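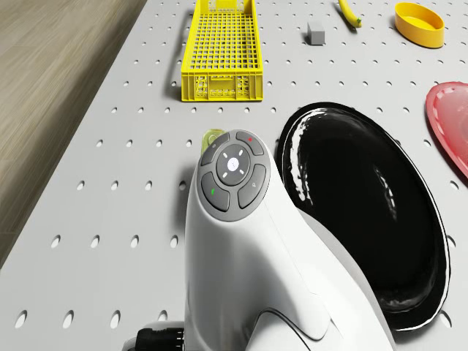
Notebook, January, started 4.40 pm

Sourdough starter trial, second go. Ajith wants to know if the Raltitz flour really does rise faster than the Caruso, as the rep keeps telling him. I said I'd do it properly this time. The first go was two jars on two different shelves, one of them over the radiator, and I don't know why any of us took the result seriously.

Set up: same starter split in two, fed equal weights of flour and water, same make of jar, rubber band at the starting level. Both in the proving cupboard, side by side. Swapped left and right at each look, in case the back corner runs warm. Krishnamoorthy thinks it does. His thermometer thinks so too, but his thermometer also once told us the fridge was at 31.

Starter weighed 146 g before splitting. Scales zeroed twice.

6.10 pm. Raltitz ahead by a finger's width. Caruso has more small bubbles on the side of the glass. Indira looked in and said "well, there you are then." Not yet, I think. The Raltitz sack was opened this morning and the Caruso has been open since before the holidays, so we may only be measuring old flour against new. 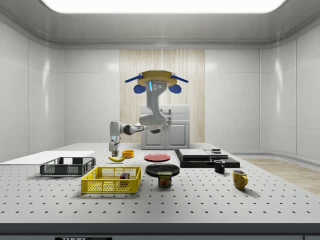 Back wall cabinet and ceiling light.

7.30 pm. Caruso has caught up. Level by eye, and by eye is all I have, the bands having slipped on both jars when I swapped them. Next time a strip of tape and a pen mark.

Smell: Raltitz sharper, a bit like pear drops. Caruso milder. Asked Vimala to sniff both without saying which was which and she got them the other way round from me. One of us has a cold.

Looked again at the leaflet the rep left. It says 949 bakers "noticed a difference". It doesn't say what they were asked, or whether the difference was a good one. No mention of what flour they used before. I've stuck it in the back of this book so that I stop arguing with it.
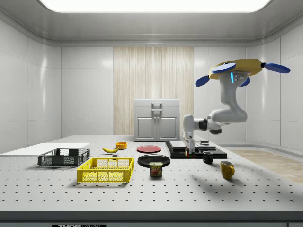

8.50 pm. Both domed, both starting to sag in the middle. If there is a gap between them it is smaller than the one I'd expect from a careless spoonful. Brock wants to write this up as a win for Raltitz on the strength of the 6.10 reading. No — one early look at one pair of jars, with flour of different ages, is a thing that happened in a cupboard.

To do before anyone orders anything:
Fresh sack of Caruso, opened the same day as the other.
Three jars of each at least.
Somebody else to label them, letters only, and keep the list from me.
Bake from both. A lively jar doesn't mean a decent loaf, and we sell loaves.

Ajith has asked for a yes or no by Friday's order. Told him no for now. Jars scraped out, cupboard off 9.15.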